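Teaching by hand – my spring project write-up
Salma Fawzy

So by March I had an arm that could follow a path perfectly well and could not pick up a single thing unless I'd told it exactly where that thing was. My advisor suggested I stop writing paths and start showing it what I wanted. I ended up trying it 2 ways: grabbing the arm and pushing it through the motion myself, and driving it from across the bench with a hand controller.

Pushing it by hand felt great at first! You can feel when the fingers touch something, and you ease off without thinking about it. The trouble was my own arms. They kept getting in front of the wrist camera, and the model (which I'd nicknamed Kirnar, long story) learned to expect a sleeve in the view. I threw out 40 demos because of that and I'm still a bit sore about it.
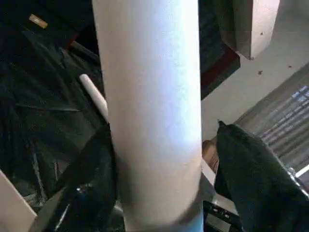 Wrist camera view, both fingers on the white cylinder.

Remote control was slower and I was terrible at it for the first few evenings. I couldn't feel the squeeze at all, so I had to judge everything from the picture, and the camera sits so close that a tall object hides a lot of what's behind it. I started lining up the two edges of the cylinder with the fingers before closing – that helped more than any setting I changed. I also learned to pause for a moment before closing, so the start of each grasp was easy to find in the recordings.

In the end I kept 237 demos, nearly all of them from remote control. The trained model copies my approach pretty nicely, including a little wiggle to the left that I didn't know I was doing. It still struggles if the object starts out leaning. I want to record more of those next, with the lights moved, and go back to hand guiding for just the last part of the grasp.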